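Der Herzchenpulli und die Sache mit dem Falten

Im Januar räume ich meinen Kleiderschrank aus, das ist bei mir inzwischen fast Tradition. Alles kommt einmal aufs Bett, und dann wird entschieden: bleibt, geht oder kommt in die Kiste unterm Bett. Am längsten überlegt habe ich diesmal bei meinem cremefarbenen Strickpulli mit den schwarzen Herzen. Den habe ich vor Jahren bei Grisano gekauft, für 60 Euro, und damals fand ich das richtig viel Geld!

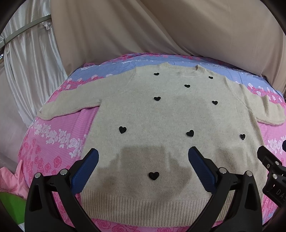 Bleibt er oder geht er?

Er bleibt, natürlich bleibt er. Er ist weit geschnitten, er hat diesen breiten Rippenbund, und ich mag ihn einfach -- auch wenn meine Freundin Emiko meint, Herzchen seien was für Teenager. (Sie leiht ihn sich trotzdem aus, nur mal so nebenbei.)

Auf den Bügel kommt er mir aber nicht mehr. Mein grauer von Psarras hing einen Winter lang auf der Stange und hat seitdem Beulen an den Schultern, die gehen auch mit Dampf nicht raus. Also: flach hinlegen, glattstreichen, Ärmel nach innen klappen, dann einmal quer falten.

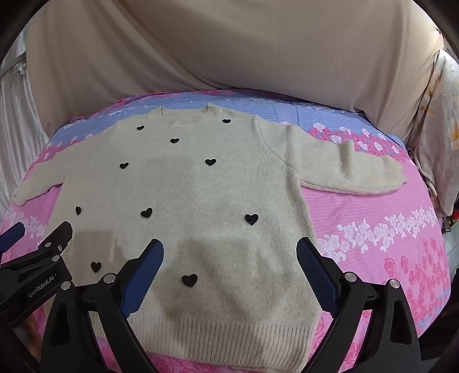

Beim Kragen gebe ich mir keine große Mühe, der macht sowieso, was er will. Früher habe ich Pullis gerollt, aber bei so dickem Bund wird das bei mir immer eine Wurst, die im Fach wieder aufgeht. Gefaltet passen 6 Stück übereinander, danach kippt der Stapel.

Die Kiste unterm Bett ist jetzt übrigens auch voll. Als Nächstes sind die Schals dran, und davor graut es mir ein bisschen.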